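# Write the grip rules down, and write them small

I have been helping set up robot cells for taking apart old electronics for nine years, and I don't think I have ever been more excited about a document than I am about the one taped inside the tool cabinet at Priltcombe. It is two sides of paper. It says how a robot is allowed to hold things, and I'd like every shop doing this work to have one of its own!

Most of us come to automation through the big safety standards, and we should. They tell you how to assess a cell, how fast an arm may move near a person, what a stop button has to do. I have read them more often than some novels. But they stop at the edge of the task. They have nothing to say on whether a gripper may pull a drive by its handle or must take it by the sides, or how close a jaw may come to a memory slot on the way out. Those choices get made at six in the evening by whoever has the teach pendant in hand, and then they live in a program file with a name like pull_v4_new.

Desktop computers are a wonderful place to see why that matters. Every maker hides the drive somewhere else, and the part you want often sits right over the parts you'd rather leave alone (boards with good memory on them can be sold on, boards with a cracked slot can't).
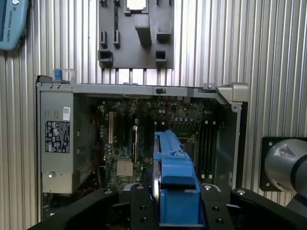 *Blue drive carrier in the jaws, with the motherboard behind it and the memory slots to the right.*

Look at how little room there is to be vague. The Priltcombe sheet, which was mostly Américo Barros's doing, covers this case in four lines. Grip the carrier, never the bare drive. Lift straight away from the board before any sideways move. Keep the wrist from turning until the part is clear of the case. If the force reading climbs past the limit for that model, let go and call a person; don't try again harder.

I love that last one. The retry is where damage comes from, in my experience, and almost every cell I visit has a retry loop somebody added on a slow afternoon. When we went through the old programs in May we found 36 of them, and only a handful had any limit on force at all.

Tavion Ruiz-Ortega, who runs the line at Carkari, thinks I am overdoing it. His argument is that written rules go stale, that there are 106 case models on his list and more every month, and that a good operator with a good eye will beat a sheet of paper. He's right about the eye. But his best operator was out for about two weeks this spring, and the people covering had to guess at what she knew. A rule that says "carrier, never drive" would have reached them without a phone call.

So keep the rules short enough to read standing up. Put a name next to each one so there's someone to argue with. Let the operators change them, in pen, on the spot, and type up the changes at the end of the month. Khurana does this with a clipboard and it works beautifully; the margins are full of arrows and crossings-out, and the newest hire had added a line of her own when I was there.

I'd also love to see shops trade these sheets. There is no secret in how to hold a drive carrier. Sornora has already offered to swap theirs, and I have a copy of ours ready to send, coffee ring and all.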